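Open afternoon at Prisby: hands on the grippers

Sendville, Jul 19, 2020

Second floor, end of the hall, follow the cables. Prisby doesn't do signs. The Sendville outfit opened its workroom for one afternoon, doors at 13:00, and by the time I had parked there was already a line for the coffee and a shorter one for the table.

No stage. No slides either, thank god. A white tabletop, a plastic tray, things to pick up, and people with grippers in their hands. No robot moving by itself. The idea is that a person does the job first, over and over, with the same kind of fingers the arm will have. The arm learns from the recordings. Prisby calls the whole project Nadum and wants 500 good runs of every task before it lets an arm near it.

Today's task was small stuff. Paper, clear plastic sheet, thin things that fold and slide and generally misbehave. Harder than boxes, they told me. Boxes are boring. A sheet has no right way up and bends the second you touch it.

I got a turn. Squeeze the handle, jaws close, simple enough. Then I tried to pinch one corner of a sheet and got air. Again. Air. The guy behind me got it first go, wich I didn't enjoy.

What you notice up close is the wear. Brass in the dark arms, neat enough, and then the pads, frayed and ragged at the edges. A set lasts 20 hours or so they hope. The shop floor version will get something tougher.

From the table, jaws open in the first two, a clear sheet in the grip in the third, folded paper in the fourth:

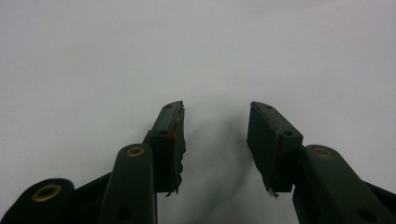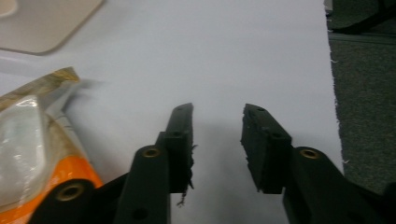
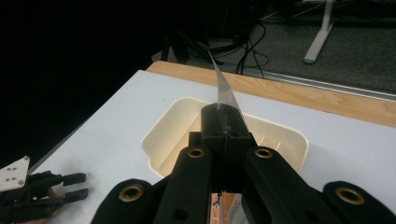
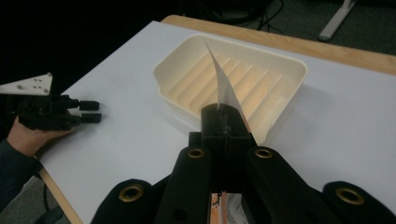 Who wants this, and when

Opoku, mostly. The packing firm across the river puts paper inserts into trays by hand, all day, and it's paying for part of Nadum. It wants one arm on one line by December. Prisby says maybe. I asked twice and got maybe twice.

The count so far is 258 runs on folded paper, fewer on plastic. Nobody would give me a number for plastic. Static, someone said. Then someone else said no, its the bending. They were still arguing about it when I went for more coffee.

Would I go again? Sure. Wear flat shoes, there's a lot of cable. Next open afternoon isn't set yet, the plan is to have the arm running for it, with Opoku's own trays on the table. Get there early. The cookies were gone in no time.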